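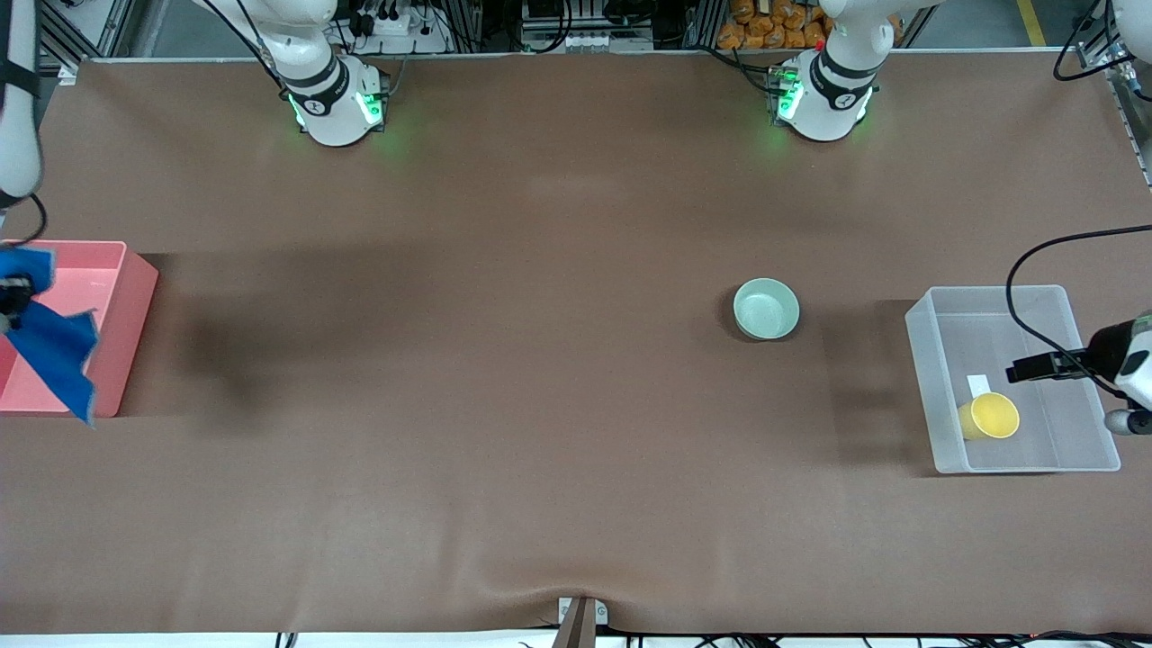
Renu Sachdeva wrote in to ask whether she could start a movie on the train and finish it on the couch without hunting for her spot. Yes, you can! Sukolico remembers where you stopped on every device you're signed in to, and picks up four seconds earlier so you don't miss a line. The rest of your questions are below, and thanks for sending so many.

Which devices does Sukolico work on?
Phones, tablets, laptops and most smart TVs. The TV app is the newest of the bunch and we love how it came out - the big poster wall is gorgeous on a large screen. If your TV doesn't list it, sign in through the browser on your laptop and connect a cable.

How many movies are there?
The catalog passed 3,000 titles in March, and 731 of them can be rented without a subscription. Look for the green tag next to the title.

Can I watch offline?
Absolutely. Tap the arrow under any title marked Take Along and it saves to your device. You can keep 17 downloads at a time. Older phones may warn you about storage first, so clear out what you've already watched.

How long do I have once I rent something?
Thirty days to press play, then 48 hours to finish. Pausing doesn't stop the clock, sorry!

My subtitles are out of step with the sound. Help?
Close the movie, open Settings, then Playback, and choose Reload Subtitles. Satish Lodhi told us this also cured the doubled captions he was getting on Vultby season two (great show, by the way, go watch it).

Can my family share one account?
Yes, up to four profiles, each with its own watchlist and age limit. Two people can stream at once, and downloads don't count toward that.

Why did Rana disappear from my watchlist?
Our license for it ran out. If you bought it, it's still in your library and always will be. Renters and subscribers will have to wait - we're talking to Laston about getting it back.

How do I cancel?
Account, then Plan, then End Plan. You keep watching until the month you've paid for is up, and your profiles stay saved in case you return.

Last updated 20 December 2019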